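Winter parking and snow clearing at Vindton
18/01/2022

The overnight parking ban on the north lot is back in force and runs through the end of February. Cars left there between 2 a.m. and 6 a.m. may be towed at the owner's cost. The south lot stays open all night, but please leave the row next to the fence free for the plow.

Wetis has the clearing contract again this winter. They start on the main drive, then do the walkways, then the lots. If it is still snowing at six they will do the main drive a second time before moving on, so the lots can be late on those days. Report icy spots to the front desk at extension 129, and say which door you are closest to. "By the bikes" has sent the crew to the wrong side twice this month.
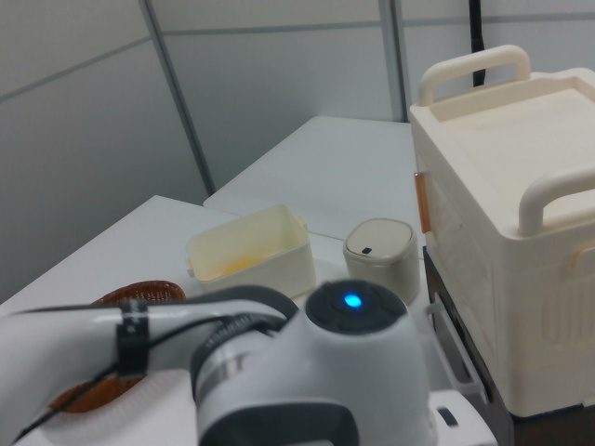 Salt gets indoors no matter how often the mats are changed, and the cleaning crew has asked for help with it. Please use the boot trays inside each entrance and hang wet coats on the racks in the hall. White surfaces show dried salt and gray drips more than anything else, and a matte table top like the one in the photo should be wiped with a damp cloth and plain water. The glass cleaner kept in the kitchens leaves streaks on that finish. Cloths are in the supply closet on each floor – please rinse them before you put them back.

The heating in the Jelano wing will be off on one Saturday in February while a valve is replaced. The date depends on the part and will be posted on the doors a week ahead. Anyone who plans to work there that day can ask for a desk in the main building.

Silvan Gisler is keeping the list for shared rides from the train station. There is room in the morning car, and the evening one is full for now. Leave him a note in mailbox 300.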